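Week 3 notes: ribs, rails and why plastic parts look the way they do

Right, before you all rush off to redraw your brackets, a few things I gabbled through at the end of last session. I promised I'd write them up, so sorry if they're a bit scrappy!

We started with the flat panel. Push on a thin sheet and it bends, we all know that. You could make the whole thing thicker, but then it takes ages to cool in the mould and you get those ugly sink marks (remember the Skalum tray we passed round?). Ribs are the cheaper answer. Keep them thinner than the wall they stand on. My own limit is 75 per cent, and I'd go lower if the outside face is on show.

Slanted ribs help when the part is likely to be twisted, and a thicker rail down the side stops the edge flapping about. Have a good look at how those two work together in this one: 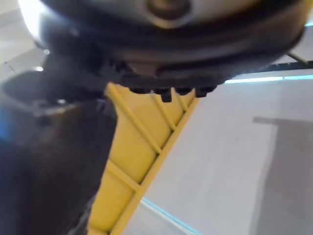 Fig. 2. Yellow plastic part with diagonal ribs, shallow recessed panels and a straight edge rail.

For next time, sketch a ribbed wedge of your own, wider at one end, and mark where you think it'd bend first. Pencil is fine. The Plekel worksheet has the rib spacing table on the back, bring that too.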